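3.2 Reasons for keeping or replacing a desktop computer

The household survey returned 756 usable forms, covering 3,164 items of electrical equipment bought or discarded in the five years before the study. Desktop computers made up a small share of these, but they drew the longest written answers. Respondents were asked what had finally led them to stop using a machine, and whether they had thought about repair first.

The most common answer was slowness. Fewer people named a clear fault such as a failed drive or a dead power supply. Of the owners who gave slowness as the reason, 138 said they had never had the case open and did not know that memory or storage could be changed by itself. Several used the word "sealed" for machines that open with two screws. We return to this word in Section 4, as it also came up with phones and kettles.

Price mattered less than we expected. When asked what they would pay to keep a working desktop for three more years, most respondents in Grandach gave a figure close to $200, well above what the two local shops charged for a basic upgrade. Respondents in Wi gave lower figures – many there had been given their computer by a relative and did not think of it as something with a price.

Figure 4 shows a desktop tower with the case open.
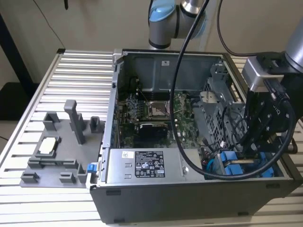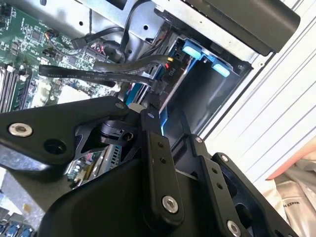 Figure 4. Opened desktop computer case, two views.

Denise Furnival, commenting on an earlier draft of this section, wrote that we had made too much of what owners do not know. In her view people understand quite well that a part can be swapped, and say otherwise on a form when what they want is permission to buy something new. She pointed to the Griseo interviews, where the same owner might call a computer beyond saving and then pass it to a nephew who used it for years.

Our data cannot settle this. The form did not ask what happened to a machine after it left the household, and only the follow-up calls made by Ruth Treloar in May touched on it. Those calls do suggest that giving away was common – and that it was often recorded as disposal. For this reason the disposal rates in Table 6 should be read as upper limits.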